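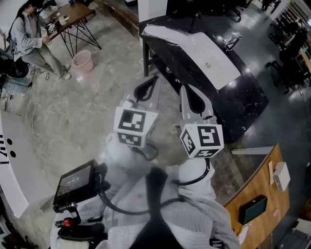 Two Tables and a Bucket

How a large room in Flenia was furnished slowly, and mostly with things that other people did not want

When I was first invited to see the ground floor in Flenia, Gerardo Greco told me to bring good shoes. I thought he meant there was building work. He meant that the floor is hard and that he likes to talk standing up. We stood for most of the afternoon, moving from one table to the next, and I understood after a while that this is how the room is used by everybody. People come to a table, do their work on their feet, and go to another one.

Greco rents the floor together with Guido Farina, who trained as a joiner and still has the habit of knocking on every surface before he puts something on it. They let it by the day to people who need space more than they need an office. They started with an empty hall and a budget of 700 euros for furniture, which Farina describes as enough for one good table or for many bad ones.

They bought one good table.

The black one

It is the table with the black marble pattern, and it is the biggest thing in the room after the counter. Greco found it in a clearance sale at Jurgate, where it had stood in the window for a whole winter. He admits that he bought it before he measured the door. Farina was angry for two days, then took the door off its hinges.

A black table is not easy to live with. Every crumb is visible, and so is every ring from a cup. But the floor is grey and speckled, the pillars are white, and Greco felt that the eye needed something dark to rest on. I agree with him. The first time I came in, I walked directly to it and put down my bag, and he told me that most visitors do the same.

The rule for this table is that it must be cleared at night. Nothing stays on it, also not the post. There was a vase for a short time, a present from Greco's sister, and it now lives in the kitchen of his flat.

The one with the thin legs

The second table has a wooden top and thin black metal legs which cross each other in diagonals. Farina wanted it from the beginning. He says that four straight legs on a light table will always begin to walk when you lean on it, and that a crossed leg holds the top in two directions. I am not an engineer, so I leaned on it, and I have nothing to complain about.

This is where the small things gather. A bottle, a pen, a roll of tape, somebody's keys. Greco has tried more than once to give the small things a better home. He bought a tray. He bought a second tray, because the first one was full. In May he gave up, and now he only asks that the things are moved to one end before the next person begins to work.

"With a table you can be strict or you can be friendly," he told me. "I have one of each."

The height was discussed for longer than the price. Farina is tall and Greco is not. They put books under the legs of an old desk and changed the number of books every few days, and each of them wrote down in the evening if his back was hurting. The result is a compromise, and Farina still bends his neck a little when he works with something fine in his hands.

A counter that was already old

The large white counter with the round form and the black lettering was bought second hand, after the two tables. It came from a reception in Sibiya, where the tenants were moving to a smaller place and wanted it away before the weekend. It arrived in two parts, and it cost less than the van.

Its curve is the reason that both men like it. A straight counter would have cut the hall in two pieces, Farina explains, but you can walk along a curve without noticing that you have changed direction. It is also kind to the hips. In a room where people carry things and do not always look down, a round side is worth a lot.

They discussed if the letters should be removed. Farina warmed a corner of one with a hairdryer to test the glue, and it would have come off quite easily. In the end they left the lettering in peace. Greco thinks that a blank counter of this size would look like a bathtub.

What stands on the floor

I asked both of them which object they would replace first if it was lost. I expected to hear about the black table. Farina said the bucket.

It is a plain pink plastic bucket, and when I visit it usually stands next to the wooden table. Farina chose the colour with care. The first bucket was grey like the floor, and in one month three people put a foot in it, one of them with the water inside. "A bucket must be ugly enough to be seen," he says. I do not find it ugly. Against so much grey, white and black it is the only thing that looks cheerful on a dark morning.

The speckled floor was there before them, and it divides the opinions. It hides dust very well, and for this Greco is thankful. It hides also everything else. A screw, an earring or a small white cap can lie there for a week. They sweep the whole hall every evening, and they look through the dustpan before it is emptied. On a shelf there is a jar for the found objects. I saw 17 of them in it, and Farina knew the owner of only one.

Cables are the other daily subject. There are not enough sockets, and the ones they have are in the walls, far from the tables. Farina would like to have sockets in the floor under each table, and he has asked for a price. The answer was so high that he has put the letter in a drawer. Until then the cables go over the floor, and at the end of the day somebody has to roll them up.

Still no chairs

For a long time there were no chairs at all. Now there are 14 of them, folding ones, behind a curtain. They come out for a long meeting and they go back directly after it. Greco is afraid that a chair which stays out for one night will get a jacket on it, then a box, and then it is a shelf.

Before I left, the two men were discussing a third table. Farina has a piece of ash at home which he has kept for 32 months, and he wants to make the top himself. Greco would like it to be round. They had drawn it with chalk on the floor near the pillar, once round and once square, and both of them were walking in circles to see which one was more in the way.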